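Standby power

Standby power is the electricity used by an appliance or other device while it is switched off or is not doing its main job. It is also called standby load, idle load or, in informal use, vampire power. The term covers the small amounts of current drawn by clocks, remote control receivers, network connections, status lights and external power supplies. The draw of a single device is often low, but many devices stay plugged in at all hours, and the total over a year can form a noticeable part of a household's electricity use.

Definitions vary. Some writers use the term only for the lowest power state a user can select without unplugging the device. Others include idle modes, in which a device is fully awake but unused, such as a computer left at its desktop or a printer waiting for a job. Surveys based on the wider definition report higher totals, and their results cannot be compared directly with those based on the narrow one.

Causes

Most standby use comes from a device that must remain ready to respond. A television waits for a signal from its remote control. A microwave oven keeps its clock running. A cable box may stay connected to its provider in order to receive program listings and software changes, and in older models the difference between the "on" and "off" states was slight.

A second cause is the external power supply. Older supplies built around a simple transformer continued to draw current whenever they were plugged in, even with nothing attached to the other end, and were often warm to the touch. Newer switching supplies are smaller and lighter and draw much less with no load.

A third cause is the accessory itself. Surge protectors, timers and switched outlets may contain an indicator light or a small control circuit that uses some power of its own. In most cases this is a small amount next to the load of the devices they serve. 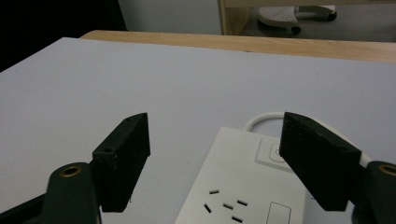

A white power strip on a pale tabletop.

Power strips are widely recommended as a means of cutting standby use, since one switch can disconnect several devices at once. The advice works best for groups of equipment that are used together, such as a computer with its monitor, speakers and printer. It is less suitable for equipment that must stay on, including modems that carry a telephone service, medical devices, refrigerators and recorders set to run on a schedule.

Advanced power strips use one of several methods to turn outlets off without action by the user. In the most common arrangement, one outlet is marked as the control outlet. When the device plugged into it falls below a set level of power, the strip cuts current to the others. Other designs respond to motion in the room or to the use of a remote control. Field results depend heavily on how the strip is set up, and a strip whose control outlet is used for the wrong device may save nothing.

Measurement

Standby power is usually measured with a meter placed between the wall outlet and the device. Low-cost plug-in meters are accurate enough for ordinary loads but may give poor readings below a few watts, where the current often does not follow the smooth wave of the supply voltage. Laboratory instruments sample the voltage and current many times in each cycle and average the result over a longer period.

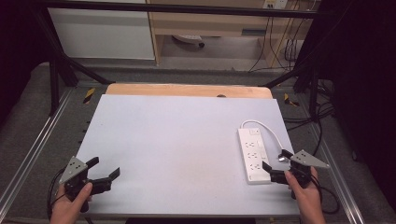

The length of the test matters as much as the instrument. Many devices move through several states after being switched off. A game console may spend several minutes checking for updates, and a television may hold its network link open for a time before dropping to a lower level. A reading taken too early records a state that the owner would see for only a small part of the day. Test methods therefore call for the device to settle first, and they require the tester to record which features were enabled.

Whole-house measurement takes a different approach. The observer switches off or accounts for every device in active use and reads what remains at the main meter. This method captures loads that are wired in place, such as doorbells, smoke alarms and garage door openers, which a survey of plug-in devices would miss.

The Ollness survey

One of the larger local studies of the subject was carried out in the town of Ollness by the utility Breltel. It covered 3945 homes and combined hourly meter records with a written form on which residents listed the devices they kept plugged in. The typical home in the study showed a night-time base load, apart from heating and refrigeration, of about 40 watts. Entertainment equipment made up the largest share, followed by office and network equipment.

The survey has been criticized on the ground that residents filled in the forms themselves and tended to leave out devices they rarely thought about. A shorter follow-up in the Trerance district, in which trained visitors listed the devices room by room, found many more chargers and kitchen appliances than the forms had shown.

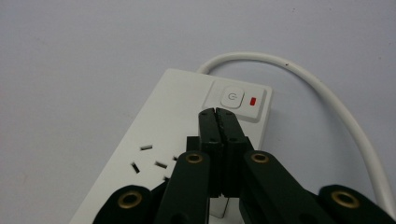
Manju Chaturvedi, in a written response to the follow-up, held that the omissions mattered less than the critics supposed. Chargers left in the wall were numerous but drew very little, she wrote, and a survey that missed most of them could still give a fair account of the total. Her response asked for closer attention to network equipment, which had been listed correctly but assigned a single average value whatever its age.

Breltel later revised its published tables to separate older and newer network devices. The base load figure for the typical home was left unchanged.

Public programs

Efforts to reduce standby use fall into two broad groups. The first sets limits or labels for manufacturers, so that new products draw less when they leave the factory. The second aims at the behavior of owners through printed advice, loans of plug-in meters and discounts on advanced power strips.
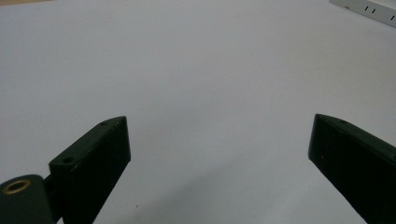
Classes for the public became a regular part of the second group. In the Mulligan program, which was offered each October through branch libraries, residents brought small appliances from home and tested them under supervision. Each session was limited to 2 hours. The program's handbook advised hosts to choose a plain, pale work surface, much like the gray-white tabletop shown, and to keep cords clear of the area where people were reading their meters. Results were written on a card that the resident took home.

Such programs are difficult to assess. People who attend are often already interested in saving energy, and their use may fall for other reasons during the same period. An internal review of the Mulligan program followed 41 participants through the next winter and reported lower base loads in most of the homes, but there was no comparison group.

Trends

The standby draw of many individual products has fallen as power supplies have improved and limits have taken effect. The number of devices in each home has risen over the same period – a change that offsets part of the gain. Lighting, thermostats, door locks and kitchen appliances that once used no power when idle may now hold a constant wireless connection. Several test methods treat this condition, known as networked standby, as a separate category with its own limits.

See also

Electric power supply
Energy labeling
Household energy use
Surge protector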